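Keeping Small Jewelry From Tangling

Most jewelry gets damaged in storage. Chains knot, cords fray against clasps, and rings end up under the dresser. A small lidded tin fixes a lot of this and costs nothing if you already have one from candy or a gift.

Start by emptying whatever you use now onto a bed. A bedspread is better than a table for this job, as rings don't roll far and beads don't bounce. Pick one with a flat weave. Anything fluffy will swallow an earring back. Go over the bedding with your hand when you finish, before anyone shakes it out.

Sort by how often you wear things. The pieces you reach for every week go in the tin. Everything else can go in a box on a shelf. My limit for one tin is six or eight pieces. I had over 200 bits and pieces in a single drawer at one time, and I wore the same few because I couldn't find the rest.
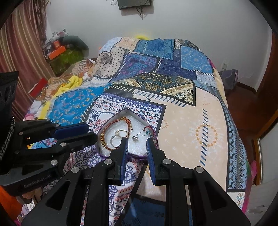 By Usman Mengal
Filed under: Bedroom, Small Storage

A heart-shaped tin with white foam in the bottom holds rings, a braided red-and-gold cord bracelet, an elephant charm and a thin chain with a teal bead. Foam keeps metal off metal. If your tin came without any, cut a piece from packing foam. Trace the base on paper first, then cut slightly outside the line so the foam grips the sides.

Lay a cord bracelet along the wall of the tin and let it follow the curve. Don't fold it. A crease in a braided cord is hard to get out, and the metallic thread is the first part to break.

Thin chains should be fastened before they go in. If the clasp is stiff, thread one end through a short piece of drinking straw and close the clasp outside it. To loosen a knot that has already formed, put the chain on wax paper and work at it with two sewing needles. Pull from the middle of the knot, never from the ends.

Rings can sit loose, but plain bands are easier to find if you cut a slit in the foam and stand them up in it. Keep silver dry. A strip of anti-tarnish paper under the foam helps, and I change mine every October.

Loose charms are the easiest thing to lose. Put them on a safety pin until you get around to attaching them to something.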